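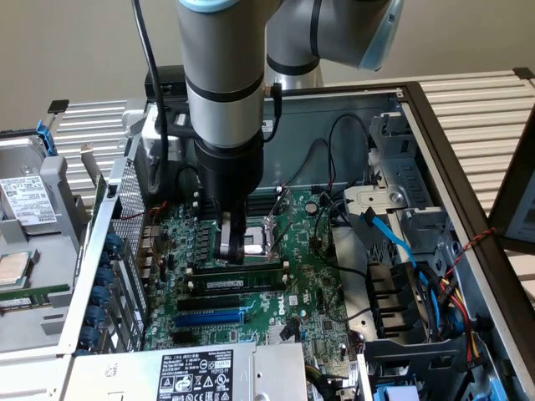 Old Computers and a Second Life: a Conversation with Eduardo Estrella

When I called Eduardo Estrella for the first time, he asked me to call back in the evening, when the phones in the shop are quiet. He runs Ukotik, a small repair and resale business in the town of Tedport, and he had been there since early morning. "October is our worst month," he told me later. "The schools have discovered by then what does not work."

Ukotik buys office computers that companies no longer want, tests them, cleans them and sells them again at a low price. Last year the shop sold 2,529 machines. Of these, 1,039 went to families with children in school, and this is the number Estrella mentions first when somebody asks how the business is going.

He did not plan to do this work. He studied accounting, and for several years he kept the books of Dewulf, a firm that rents furniture and equipment to offices. "Every year I wrote the same line in the books. Computers, value zero," he says. "Then I walked through the storage room and I saw them on the shelves, and I thought, this is not zero. The paper says zero, but you can turn it on and write a letter with it."

He asked his manager if he could buy a few of them. The manager sold him a full shelf for the price of a good dinner. Estrella repaired them in the evenings in his mother's garage, with a book from the library and many mistakes. The first one he sold stopped working after two weeks. He gave the money back and kept the machine, which still stands in the shop window.

I asked him what kind of computer he likes to buy, and he became more serious. He prefers large desktop machines made for business use. They are heavy and not beautiful, but they open easily and the parts can be changed. Thin laptops he takes only when he must. "When the memory is fixed to the board, I can do nothing for you," he says. "With a desktop I can always do something. I can take from one and give to the other."

The same question comes from customers nearly every day: how old is too old? Estrella does not like to answer with a year. He asks what the person wants to do. For letters, school work and video calls, he says, a machine that an office has thrown away is often more than enough, if it gets a new drive and a little more memory. For new games or for editing long films he sends people to another store, and he writes down the name of that store for them.
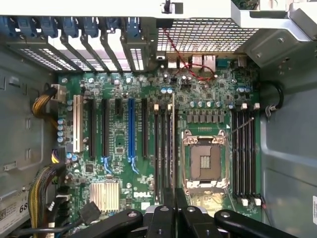
A bigger problem is the software. Many good machines leave the offices on the day when the maker of the system stops sending updates to them. Estrella installs a free system on a part of what he sells, and he holds a short lesson in the shop for people who have not used it before. At the beginning almost everybody came back with complaints. Now he prints a sheet with large letters, which explains how to open a document, how to print and how to connect to the internet at home. The complaints are fewer, though he admits that printers are still a trouble.

We spoke also about money. A used computer from Ukotik comes with a guarantee of 3 months, and he would like to make it longer. "But the power supply is like an old knee," he says. "It is fine, it is fine, and then one morning it is not fine." He pays two people full time, and he pays himself last. In some months there is little left. A larger company, Jisex, offered to buy the shop two years ago. He thought about it for a weekend and refused, mainly because they wanted to close the repair counter and keep only the sales.

The repair counter is the part of the shop that he loves. People bring a computer there that has all the photographs of a wedding in it, or the recipes of a grandmother, and they are often ashamed that they did not make a copy. He never scolds them. He tells them about the time when he lost his own tax papers, and then he goes to look for the files. "Sometimes I find them, sometimes no," he says. "I tell the truth before I begin, so they can prepare."

What happens with the machines that cannot be saved? He takes out every part that works and puts a label on it. The rest goes to a recycler, who comes with a truck when the back room is full. Estrella would like the companies to think about this earlier, at the moment when they buy. He says he has tried to explain it to purchasing managers, and they listen politely and ask for the price.

At the end I asked what advice he has for a person who has an old computer in the closet. He took some time before he answered. "First, copy your things to another place – today, please. Then erase it well, and bring it to somebody. Do not keep it ten years and then bring it. After ten years I can only say thank you and put it in the box for the truck."

Then a customer knocked on the glass, although the shop was already closed, and Estrella put down the phone to open the door for her.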